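Where Does Kitchen Salt Come From?

By Liette Marchand
2022-05-07
11 comments | 56 shares

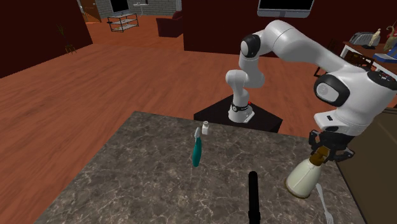 Salt is a mineral. Its scientific name is sodium chloride, and it is one of the few rocks that people eat. Every person needs a small amount of it, because salt helps nerves carry messages and helps muscles move.

Most of the salt on Earth is in the sea. Rivers wear away tiny bits of rock and carry them down to the ocean. When seawater evaporates, the water rises into the air as a gas and the salt stays behind. For many millions of years this has kept the oceans salty.

People collect salt in three main ways.

The oldest way uses the sun. Workers let seawater into wide, shallow ponds. Sun and wind dry the ponds until a crust of crystals forms, and the crust is then raked up and washed. At the Magesa ponds, this work begins in April and there are 70 ponds to look after.

The second way is mining. Long ago, some seas dried up completely and their salt was buried under layers of mud and stone. Miners dig tunnels to reach it. The salt they bring up is called rock salt. Much of it is spread on icy roads in winter, since salty water freezes at a lower temperature than fresh water.

The third way is to pump water down into buried salt. The salt dissolves, and the salty water, called brine, is pumped back up and heated until only fine white grains are left. Table salt is often made this way.

Before there were refrigerators, salt was used to keep fish and meat from spoiling. It draws out the water that germs need to grow. Towns such as Sokness became busy ports by selling salted fish.

Try it at home: Ask an adult to help you stir two spoonfuls of salt into a cup of warm water. Pour a thin layer onto a dark plate and leave it in a sunny place for several days. Look at the crystals with a magnifying glass. What shape are they?

Page last updated by the Virkard Children's Museum, Learning Department
Viewed 3782 times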